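June, late. Posard swears the new segmenter has the sink clips licked. I'm not so sure. I went through 54 of them after tea and it still calls running water part of the hand, then marks "rinse" as finished the moment the fingers close up.

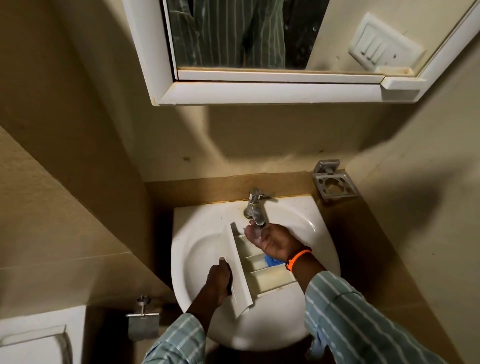

The planner inherits all that. Triltham wants labels good enough to train on by spring, and they keep quoting the 1000 clips as if the number settled it. I'd swap the lot for 9 with decent contact timing. Changed the smoothing window to 2 seconds and reran. Different mistakes, same colour of mess.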